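Gorner Adds Robot Arms to Bag Inspection at Ultudden Returns Center

ULTUDDEN, 24 May 2025 - Gorner, which sorts and repairs returned bags for online retailers, has put robot arms to work at 4 inspection benches at its Ultudden returns center. The arms take over the opening, closing and handling of bags before they go to repair or resale.

The center employs 113 people, 42 of them in inspection. No jobs are being cut as part of the change, and hourly pay for inspectors stays the same.

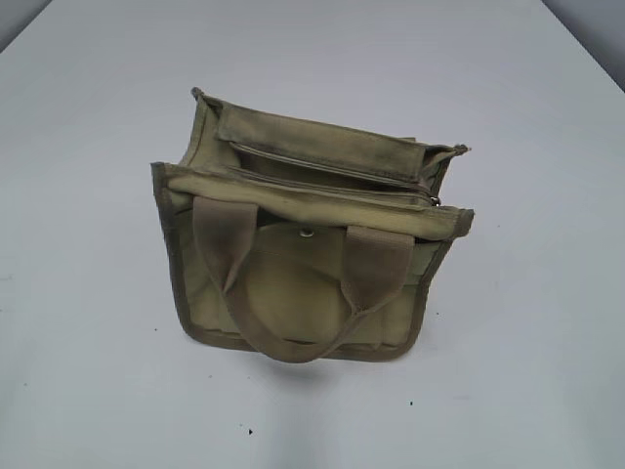 Until February, every inspector worked a full shift at the bench, working zippers and snaps by hand. Staff had reported sore thumbs and wrists in yearly health checks, and the company agreed to look for a way to cut down on that part of the job.

Inspectors now spend part of each shift running the robot benches and the rest grading bags and deciding on repairs. The final decision on every bag is still made by a person.
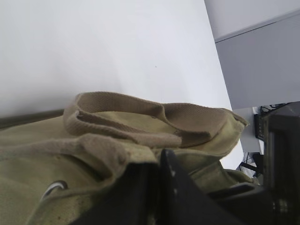

The benches were built by Koval, which also trained the staff. Each inspector gets 5 days of paid training before running a bench alone. Anyone who prefers to stay with hand inspection may do so, and the hand benches will remain open on all shifts.

Soft goods are slower to handle than boxes, and the robot benches do not yet match an experienced inspector for speed. Gorner has set no hourly target for them this year. Canvas bags were chosen as the first product group. A zipper test begins with two black gripper fingers closing on the small metal pull, and the inspector watches for snags and notes any grime or fraying on the fabric for the repair team. 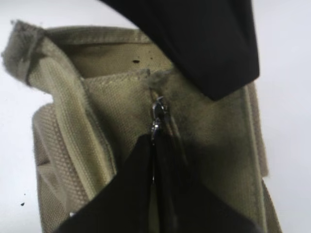
Gorner plans to bring the same setup to its Ferkivska site next year. Inspectors there will visit Ultudden first and try the benches for themselves. Their comments will go to Koval before any equipment is ordered. One point already on the list is dirt around the zipper, like the smudged canvas beside the pull on the olive-green bag, and whether it should be cleaned off before the test or after.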